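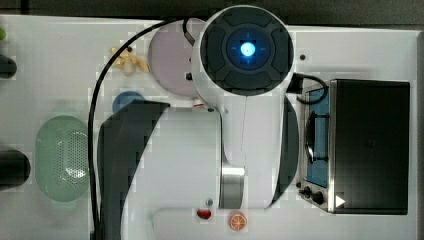
Part-Time Front Desk and Bookings Person, Wasstead Hall

Wasstead Hall is looking for someone to run its front desk and bookings four afternoons a week, starting in November. The last person in the job stayed eleven years and left to grow garlic. We have forgiven him, mostly.

The Hall rents rooms by the hour to anybody who will stack the chairs afterward. Our regulars include two choirs who do not speak to each other, a tax help session, a beginners' tap class, and a chess club that has been asked several times to keep it down. You will learn who needs the piano, who must never be given the room under the tap class, and which key opens the supply closet (it is the one labeled "boiler").

What you'd be doing

Answering the phone and the email, in that order of dread.
Keeping the bookings calendar. It lives in a program called Orkura, which we bought on the advice of someone who has since moved away. It works fine if you save twice.
Taking deposits and giving them back.
Showing new renters around, including the upstairs bathroom, with a straight face.
Writing the monthly newsletter, which goes out to nearly 2000 people and is read closely by the ones who find typos.
Closing up on the nights when the second choir runs long.

What we'd like from you

A clear phone voice and readable handwriting. Some experience dealing with the public, in whatever form you survived it. You should be able to add up a column of numbers and get the same answer again later. You don't need a degree. If you have one, we promise not to bring it up.

You should be able to climb stairs and carry a folding table with help. The elevator is a Jemau from before any of us worked here and is best thought of as a closet that moves.

A second language would be useful. So would a high tolerance for tap.

Hours and pay

Twenty hours a week, 1 p.m. to 6 p.m., with an occasional evening traded for an afternoon. The pay is $22 an hour. You get paid holidays, two weeks of vacation to start, a parking space that fits most cars, and free use of the small room for birthdays. The first 30 days are a trial for both sides, so you are welcome to find us wanting.

How to apply

Send a letter of one page or less and a list of where you've worked. Please tell us about a time you had to say no to someone who was sure they had booked. Résumés with a photo will be read the same as the ones without.

Letters go to Dwight Tremblay, Hall Manager, at the front desk, or through the slot in the Kan Street door. Use the upper slot. The lower one is decorative and we've lost things in it. Dwight answers everybody, though he types with two fingers, so give him a week.

Interviews take 40 minutes and come with coffee. Bring a sweater.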